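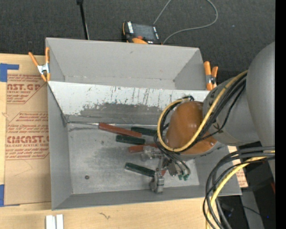

Tools in the metal bin on the tabletop.

How to set up a pair of bookshelf speakers so they sound right

2 February 2018

I've had the same pair of Trelell bookshelf speakers since last September, and for the first few months I was pretty let down by them. The bass was boomy, the voices were kind of smeared, and I was ready to sell them. Then I spent an evening moving them around the living room and wow, what a difference! So before you go shopping for something bigger, try this. It's free.

What you'll need

A tape measure, some masking tape, speaker wire and a couple of songs you know really well. I use a slow one with a solo singer and a busy one with lots of bass.

Step 1: Get them away from the wall

Mine were shoved right up against the wall, with the bass ports blowing straight into the plaster. Pull yours forward a foot or so to start with and play the bass song. Still boomy? Pull them out some more. If you can't spare the space, a lot of speakers come with foam plugs for the ports (mine did, I found them still in the box).

Step 2: Make a triangle

You want the speakers as far from each other as each one is from your head. I sit on the couch and mine ended up 60 inches apart, which is small, but so is my apartment. Measure from the front of each speaker to the spot where your ears go, and put tape down once both sides match.

Step 3: Get the height right

The tweeters should be level with your ears when you're sitting down. I bought a pair of Stiltevby stands for this and they're fine - a little wobbly until you tighten the bottom bolts. A stack of big books works too while you're testing.

Step 4: Check your wiring

Red to red, black to black, at both ends. Sounds obvious, but I had one speaker flipped for weeks! When that happens the bass gets thin and the singer seems to float all over the room. Turn the amp off, swap the two wires on one speaker only, and listen again. My amp is an old Radwan with spring clips, so I strip the wire back just enough to grab and give each one a tug.

Step 5: Turn them in

Start with both speakers facing straight ahead, then angle them toward you a little at a time. Put on the slow song and close your eyes. When the voice sounds like it's coming from the middle, stop. I like mine pointing just behind my head - aimed right at me they get a bit sharp.

Leave everything alone for a couple of days after that and play whatever you normally play. I nudged my left one back two inches after a weekend of movies and haven't touched it again. Next up is the subwoofer, and I'll do a separate page for that once I find a spot where the neighbors can't hear it.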